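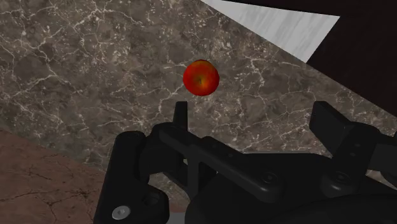 Gaëtan Ferrand says he would have taken the fight on two weeks' notice, and is glad he got eight. The super bantamweight told reporters that he had been asking for Baptiste Baudry's name on a contract since the spring, and that he would not be looking past him to anything bigger. "He's unbeaten and so am I. One of us won't be," Ferrand said. "I don't need a long speech about it."

Ferrand (16-0, 7 KOs) and Baudry (11-0-1, 5 KOs) will meet over ten rounds in the main event of an eight-bout card at the Polau Sports Hall in August, Girkar Promotions announced on 23 July 2022. The bout is made at the super bantamweight limit of 122 pounds.

It is Ferrand's first scheduled ten-rounder. He has gone eight rounds three times, most recently in a unanimous decision over a late replacement in which he was down briefly in the second and won every round after that on two of the three cards. He turned pro at 20 after 69 amateur bouts, most of them as a bantamweight, and has trained since then at the Lacroix gym under Odette Picard.

Picard said camp had been under way for three weeks and that sparring would start with southpaws only. Baudry is left-handed and stands two inches taller than Ferrand, with a longer reach.

"Gaëtan has boxed four lefties as a pro and looked good against two of them," Picard said. "So we have work to do. He gets his head too far over the front foot when he wants the right hand, and Baudry will see that on tape. He was down in the last fight from exactly that. I'd like to see him jab to the chest early and take his time."

Baudry fights out of the Protus Boxing Club and will be boxing away from his home town for only the second time. The one mark against him is a six-round draw in his fourth fight, stopped on a technical decision after a clash of heads. He has since won eight in a row. His last two wins came inside the distance, both with left hands to the body.

"People bring up the draw, but I was ahead when the cut happened and I thought I won it," Baudry said. "I've had better fights since. Ferrand comes forward, he's strong, he throws to the body. I like that style. I've told my team I don't want a tune-up before this one, I just want to get in there."

Ewan McAlister, matchmaker for Girkar Promotions, said talks between the two camps took less than a week once the venue was settled. The sticking point was ring size. Baudry's side asked for a 20-foot ring, Ferrand's for 18, and the contract calls for 20. Gloves are eight ounces for both men, with each boxer to choose his own make and have it approved at the rules meeting.

"We had other opponents lined up for both of them and neither one wanted them," McAlister said. "I've made a lot of fights where you spend a month on the phone. On this one Baptiste's people called me back the same afternoon."

The co-feature is an eight-round flyweight bout for Nhi Hồ (7-1, 2 KOs), who returns after ten months out with a fractured left hand. Hồ had surgery last fall and was cleared for full contact in the spring. Her only loss was a split decision over six rounds, and she has asked Girkar for a rematch later in the year if she comes through this one. Her opponent will be confirmed once medical paperwork is complete.

"The hand is fine. I've been hitting the heavy bag with it for a long time now," Hồ said. "What I missed was being tired in a real fight. You can't get that in the gym, even with good sparring. I asked for eight rounds and I'd be happy to go all eight."

Also on the card are a six-round lightweight bout, a six-round welterweight bout and four four-rounders, two of which feature boxers making their professional debuts. Full pairings will be released after the matches are approved. All bouts are subject to change.

The weigh-in takes place at noon on the day before the fights, in the lobby of the Polau Sports Hall, and is open to the public at no charge. Boxers from the undercard will go to the scale first, with Ferrand and Baudry last. There will be a short session for photos afterward. Media who want one-on-one time with either main event boxer should put in a request with the Girkar press office ahead of time, as both men will leave the building soon after weighing in to eat.

Doors open at 5:30 p.m. on fight night, with the first bout at 6:15 p.m. The main event is expected in the ring at 9:30 p.m.

Tickets are on sale now at the Polau Sports Hall box office and at the front desk of the Lacroix gym. The hall is selling three price levels: ringside, floor and balcony. Over 210 ringside seats have already been taken by the two home clubs, and the remaining ringside seats are sold in pairs only. Balcony seats are unreserved. Children under 12 are admitted to the balcony free with a paying adult, but are not allowed on the floor after the first bout begins.

The box office is open from 10 a.m. to 4 p.m. and stays open until the main event on fight night. Tickets held for pickup must be collected by 6 p.m. that day. Parking behind the hall is reserved for boxers, officials and the medical team. Public parking is on the north side, by the swimming pool entrance.

Credential requests should be sent to the Girkar Promotions press office no later than one week before the card. Photographers should state whether they need a ring apron position, as space there is limited.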